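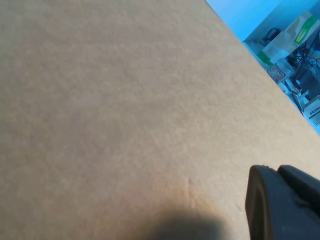

Fig. 7. Wrist camera view with the finger pads over the board.

Section 7: Setting up the wrist camera and finding your working height

By now the arm is bolted down, the cables are clipped along the forearm and the Polbridge control box is showing a steady light. If any of that is still to do, please go back to Section 6 first, as nothing in this section can be saved until the arm has been homed. Put the kettle on if you like. There is no hurry with this part, and people who take it gently the first time seldom have to do it twice.

In the pages that follow you will check the camera picture, learn to read the shadow on your work surface, and teach the Arano arm how high it should wait before it comes down to touch anything. We call this the hover height, and you will meet it again and again in the later sections on picking, sorting and folding.

What you will need

The Arano arm with the standard two-pad gripper fitted
The Polbridge control box and the computer you used in Section 4
A large flat piece of board in a plain, matte colour
The short hex key from the Doltitz accessory bag
A soft dry cloth

A word about the board. Almost anything flat will do, and a good big piece of brown card or fibreboard is as good as anything we sell. Glossy surfaces throw the ceiling light back into the lens and you will spend the afternoon chasing reflections. A few small nicks or specks do no harm at all, and you may be glad of one in step 9.

CAUTION: The gripper can close with enough force to pinch a finger painfully. Keep your hands away from the pads whenever the amber light is on, and keep the stop button where you can reach it without leaning across the arm.

7.1 Checking the picture

1. Wipe the camera window with the dry cloth. Please don't use window spray, which leaves a bloom on the plastic that is very hard to shift.

2. On the computer, open Shetty (the set-up program) and choose Camera, then Live View. The picture should appear within a few seconds. If you get a grey panel, unplug the camera lead at the control box end, count to 20 and plug it back in.

3. Jog the arm until it is over the board. Use the slow speed, which is the tortoise button.

4. Look for the finger pads. With the standard bracket they sit low down and to the right of the picture, dark and rather large, with one pad in front of the other. You will only see the upper parts of them, and this is how it should be. New owners quite often write in to ask whether the camera has slipped round, and in nearly every case it is sitting just where it was built to sit. The lens is close to the gripper and looks past it at a slant, so the near pad always seems enormous.

5. If you can see no pads whatever, loosen the two bracket screws with the hex key, turn the camera a little towards the gripper and nip them up again. Finger tight plus a quarter turn is plenty.

NOTE: The board will look tilted in Live View, and its straight edge may well run across a corner of the picture as a diagonal. You needn't move the board to square it up. Shetty works out the slope for itself in 7.3.

7.2 Getting the background right

Beyond the edge of the board the camera will see whatever is in the room. In Fig. 7 you can see a blue wall and a well-filled shelf with packets, boxes and a good tangle of black cable, and we would happily run the set-up against it. The program only cares about the surface you are working on, and it finds that by its colour and its edge.

6. Check that there is a clear change of colour where the board stops. A tan board against bluish things behind is very easy for the program to separate. A tan board on a tan table is hard going, and if that is what you have, lay a dark towel underneath so that it shows all the way round.

7. Press Find Edge. A thin line will be drawn on the screen along the edge of the board. If the line wanders off along a shelf or a skirting board, press Clear, bring the arm further in over the board so that more of the picture is filled by it, and try again.

NOTE: It is quite normal for colours in the background to look cooler and a little blurred. The camera is focused for close work.

7.3 Reading the shadow and setting the hover height

This is the part we enjoy showing people at open days. As the arm moves over the board, the gripper and the parts behind it get in the way of the light and put a soft dark patch on the surface. In Fig. 7 it is the broad, blurred patch at the bottom, just to the left of the pads. Once you have your eye in, that patch will tell you a great deal about what the arm is doing.

8. With the arm well up, find the shadow in Live View. Yours may fall on the other side if your lamp is on the other side. Anywhere you can see it will do.

9. Pick out something small on the board to keep your eye on. There is a little pale mark in the fibres just above the shadow in Fig. 7, and something of that sort is ideal. If your board is spotless, make a dot with a pencil.

10. Lower the arm one click at a time with the down arrow. Watch the shadow as you go. Its outline should grow firmer as the pads come nearer to the board.

11. Stop when the height readout shows 254. This is our suggested hover height for the standard gripper. Press Hold.

CAUTION: Do not go on lowering the arm by eye. The slanted view makes the board look further off than it is, and the pads can touch down before you expect it. Always go by the readout.

12. Press Learn Surface. The arm will make 2 slow passes over the board and then come back to where it started. Please don't lean on the table while it does this, or walk between the lamp and the board.

13. When the tick appears, press Save and give the surface a name. Annatjie Hlongwane, who looks after our telephone support, begs you to choose something you will recognise later, as "test" and "test new" are a misery to sort out over the phone.

If the tick does not appear

The program says "surface too dark". Your shadow is covering too much of the picture. Move the lamp further to one side, or open a curtain, and repeat from step 8.

The program says "no texture". This happens with very smooth, very plain boards. Turn the board over, as the back is often rougher, or add two or three more pencil dots.

The height readout jumps about. Check the bracket screws first. If they are snug, the arm probably wants homing again, and the instructions are in Section 5.

The pads look shiny along their rims. A little highlight there is only the room light catching the moulding. If they look greasy, wipe them with the cloth.

Jhonatan Condori, who wrote the first version of this guide, liked to run the whole of 7.3 again whenever a lamp had been moved, and we still think that is a sensible habit. It takes very little time once the edge has been found. You can skip 7.1 on those occasions so long as the camera itself has not been touched.

Leave the arm at its hover height and go on to Section 8, Teaching the First Pick. You will want the foam blocks from the accessory bag.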